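Consejos para cuidar los cartuchos y las consolas portátiles en casa

Tengo una colección de 102 cartuchos y los limpio yo mismo en la mesa de la cocina. No soy técnico. Estas notas las escribí primero para mi amiga Hajnalka Veres, que quería recuperar los juegos de su hermano, y después las he ido completando.

Contactos sucios

Cuando el juego no arranca, antes de abrir nada hay que limpiar los contactos. Uso alcohol isopropílico y bastoncillos de algodón, con poca cantidad. Se pasa el bastoncillo en la dirección de las pistas, no de lado a lado, y se cambia cuando sale gris. Normalmente gasto 3 por cartucho. Soplar dentro es mala costumbre -- la saliva deja humedad y con los años el metal se pone verde.

Tornillos

Para abrir la carcasa hace falta un destornillador de seguridad. El mío es un Nodari y todavía tiene la punta entera. Los tornillos son pequeños y ruedan muy lejos, por eso conviene ponerlos en un recipiente con borde alto. Si se desmontan dos consolas el mismo día, un recipiente para cada una.

Boles de colores sobre la mesa de madera. 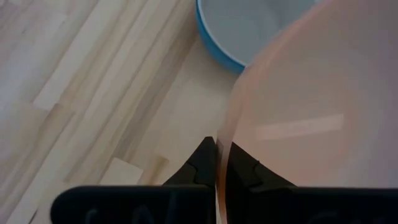
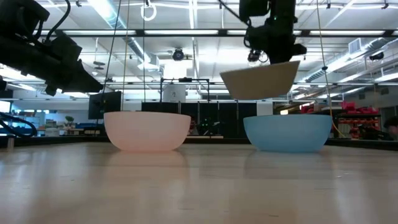
Los tornillos de la tapa de atrás y los de la placa no siempre tienen el mismo largo. Yo hago un dibujo de la consola en un papel y escribo al lado de cada agujero cuál le corresponde. Al cerrar, primero se gira hacia la izquierda hasta notar un pequeño salto, y después se aprieta hacia la derecha sin fuerza.

Pilas

Nunca guardar la consola con las pilas dentro. En febrero abrí una que estaba cinco años en un cajón y el muelle era una costra blanca. Se quita con vinagre y un cepillo de dientes viejo, después alcohol, y se deja secar hasta el día siguiente. Con guantes, por favor.

Etiquetas

El agua es el enemigo. Para el pegamento de las tiendas de alquiler, calor suave del secador y una tarjeta de plástico, muy despacio. Si la esquina de la etiqueta está levantada, una gota de cola de barra puesta con un palillo, y un libro encima durante la noche.

Partidas guardadas

Muchos cartuchos llevan una pila de botón. Si se suelta, la partida se pierde. Arnaldo Henriques perdió así 190 horas de un juego de rol y todavía habla de ello. Quien no sabe soldar, mejor que pida ayuda.

Guardar

Cajas con tapa, lejos de la ventana y del radiador. En cada caja de las mías entran 29 cartuchos de pie, con la etiqueta hacia arriba.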